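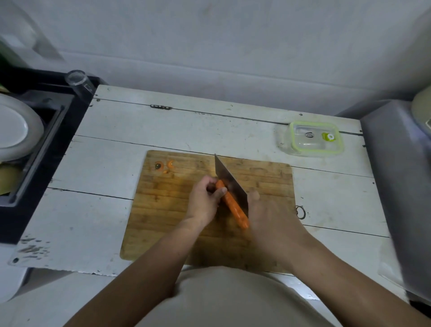

How often should the head camera on a demonstration station be recalibrated?
Check it at the start of every session and recalibrate only when the check fails. A fixed weekly schedule will have you redoing good calibrations and trusting bad ones.

Setting Up and Looking After a Head-Camera Station for Knife Work
Last revised March 30, 2023

The station covered on this page records a person cutting vegetables, and the recordings go to train the two-arm Tullesik cell in our Nerkbridge shop. It has one camera on a headband, a cable down the back, a small recording computer and an ordinary kitchen table. The Rezaei kit we bought came with a setup guide that says the whole thing takes ten minutes. I have done it many times and never in ten minutes. Give it an hour the first day and half an hour after that.

I'm also not convinced by the claim that "any natural kitchen video" will train a cutting policy. Maybe with far more of it than we'll ever have. Of our first 2000 clips we threw out 266, nearly all for faults that were there before anybody picked up a knife. Everything below comes from going through those.

What you need

Headband camera and its spare pad
Recording computer with a full battery
Printed checkerboard glued to something flat (ours is 200 mm on the long side)
Lens cloth, not a paper towel
Cutting board, knife, vegetables
A strip of cloth tape for the cable

Step 1. Set the table before the camera

Put the board where the person will really cut. Most people pull it toward themselves, and on our table the board's lower edge hangs over the front. Leave it there if that's how they work. I used to push it back to the middle, and within a few carrots it had crept forward again, so the camera had been aimed for a board position that no longer existed. If yours slides, put a damp cloth under it and wipe the table afterward.

Clutter is a matter of argument here. Damián Escobar wants a bare table for every session. I don't. The cell will have to work next to dish racks and storage containers, and a model that has only seen bare tables gets confused by a bowl. Our compromise is that things may stay on the table if they're out of the way of both elbows.

White tables are a nuisance for exposure. The camera sees all that white paint, decides the room is bright and darkens the hands. See step 4.

Step 2. Fit the headband

Fit it on the person who'll be cutting, with that person standing at the table and looking at the board. Fitting it while they sit in a chair is useless, as the neck is at a different angle. The pad goes a finger's width above the eyebrows. Tighten the rear dial until the band doesn't shift when they nod, then back it off one click. Tighter than that and they'll start touching it after five minutes, and each touch moves the camera.

Tape the cable to the back of the collar with some slack above the tape. Ask them to look left, right and straight down. If the band twists at all, the slack is too short.

Step 3. Aim

Have the person hold a carrot and rest the knife on it without cutting. On the preview you want the board near the middle and both forearms coming in from the bottom. Both hands must be in view, including the fingers of the holding hand. A view centered on the blade looks good and is wrong, because the holding hand drops out as soon as the carrot gets turned.

A bit of shirt at the bottom of the view is fine. If you can see more shirt than board, tilt the camera up. Tilting it is a two-screw job: loosen both, move it, tighten the left one first. Tightening the right one first pulls the housing around. The Rezaei guide shows the reverse order and I've given up writing to them.

Step 4. Lock exposure and focus

Turn off automatic exposure. The guide recommends leaving it on "for best results," and I'd like to know whose. With it on, brightness jumps whenever a sleeve crosses the table. Set the shutter to 1/200 and raise the gain until the knuckles have visible shading. A fast-moving knife hand will still smear a little at that setting. You can go shorter if you have the lights for it, but don't chase a perfectly frozen blade by raising gain until the picture turns to grain.

Focus goes on the board surface. Lay the checkerboard there, press focus once, lock it. Anything close under the chin will be soft, and you don't need it sharp.

Step 5. Run the check

With the checkerboard flat on the cutting board, run the check program and have the wearer look at it from three slightly different positions. It gives a pass or a fail. A pass means record. A fail usually means a dirty lens, so clean it and run the check again before you touch anything else. Two fails in a row with a clean lens means recalibrate, following the long procedure taped inside the kit lid. Allow 100 still captures for that and don't stop early when the number on screen starts looking nice – it tends to drift back.

Step 6. Record short and watch one

Record one carrot, start to finish, then stop and play the whole clip back. Look for these:

Holding hand leaves the view when the person reaches the short end.
Blade flashes white under the lamp. Move the lamp, leave the camera alone.
Time stamps skip. Usually the cable, sometimes a full drive.
The person is cutting oddly slowly for the camera. Tell them to quit it and do another.

Leave small scraps on the board between cuts unless the wearer would normally sweep them off. Mojtaba Mohammadi cleaned up after every slice for an entire session and we ended up with a cell that paused after every slice too. Same cause? I think so, but we never ran the comparison, so take it as a hunch.

After each session

Wipe the lens and the pad. Starch film from vegetables builds up on the lens housing and a dry cloth just spreads it; use one drop of water, then dry. Unplug the cable by the plug. Look at the first inch of it for a crease, where both of ours have failed so far. Dry the knife and put it away before anyone starts copying files.

Once a month, check the two tilt screws and the rear dial. The dial on our older band started slipping in April of last year, and for a while we blamed the calibration.

Things I'd skip

The Drorndale stabilizing bracket. It adds weight up front and the band slides down sooner.
The automatic hand-quality score in the recorder. It passed clips with one hand missing.
Recording with two different wearers on one calibration. The vendor says it's fine. Run step 5 after the swap and see for yourself.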